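Re: [robotics-club] Snack sorting: are we changing the grip or the table?

Hi everyone,

Thanks for the patience, I know I promised this reply before the break and then the break got in the way (and then my sister's kids got in the way of the break). I'll answer Hubert in line, as he wrote the most, and then ramble a little at the end.

> On 13/01/2020, Hubert Czarnecka wrote:
>
> Read the new rules twice. Two things worry me. First, soft bags are now worth more than boxes, and our grip was tuned on boxes. Second, the shiny tabletop. The camera program keeps taking bright spots for objects and I don't think that's going away by itself.
>
> Can we agree on what we practice with? Last time everyone brought something different and the log was a mess.

On the bags, yes, I saw that too, and I groaned out loud on the bus. The Pattinasarany round gives extra points for anything that changes shape when you squeeze it, so chips, pouches, that sort of thing. I still think it's good news for us! Teams that spent the whole fall on hard boxes are in the same boat, and we at least have a log with 107 bag attempts in it, even if most of the notes say "missed" and one of them says "ask Mom about glue."

What I'd like to try first is the dull, cheap fix: come down slower and close softer. Right now the arm uses the same speed for everything. If we split the last part of the move into its own step, we can give bags one closing force and bars another, and leave the rest of the code alone. Whoever takes this, please work in the Kesance folder and not in the old one, where the names still don't match the drawings.

> I also wonder if we should put a mat down. The rules say "a flat surface" and a mat is flat.

I wrote to the Hastis people about the mat. They answered very kindly and said no, the surface has to be bare, and it has to be the same for every team. So we live with the shine. Can we turn the lamp, or throw out any "object" the camera finds that has no edges to speak of? I tried the second idea at home on the old pictures and it helped a bit, though it also threw out a perfectly good napkin.

As for what we practice with, let's settle it now. One bag, one can, one flat bar in a wrapper, plus something small and awkward for the gripper to hold. Please put them down at odd angles, because the judges certainly will.

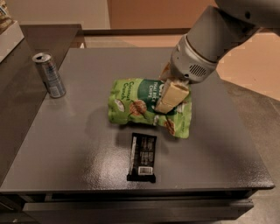 And please, please write down the order you picked things in. I spent a whole evening in September trying to work out from the log why the can did so well on one run and so badly on the next, and I never did find out. A line per try is plenty: what it was, which way it was turned, what the arm did.

> Last one: do we have money for a second set of finger pads?

We do, if we're careful. The Zistano grant came to 2,225 and we have spent 1,000 of it, mostly on the entry fee and the travel deposit. A set of pads is 51 with shipping. I'd say order them now and keep the old ones as spares, but if anyone objects, speak up before I press the button.

I should also say that the new members have been wonderful. It's easy to forget how strange all this looked to us in our first month, so if one of them asks why the arm goes home between picks, take the time and tell them properly. I got the answer wrong myself for most of a year.

I'll bring the cable ties and the long power strip next time. Could someone else bring the good screwdriver back? I don't need to know who has it.

Warmly, and sorry again for the wait,

Your club secretary

P.S. Hubert, your spare charger is in my backpack. I keep carrying it to practice and carrying it home again.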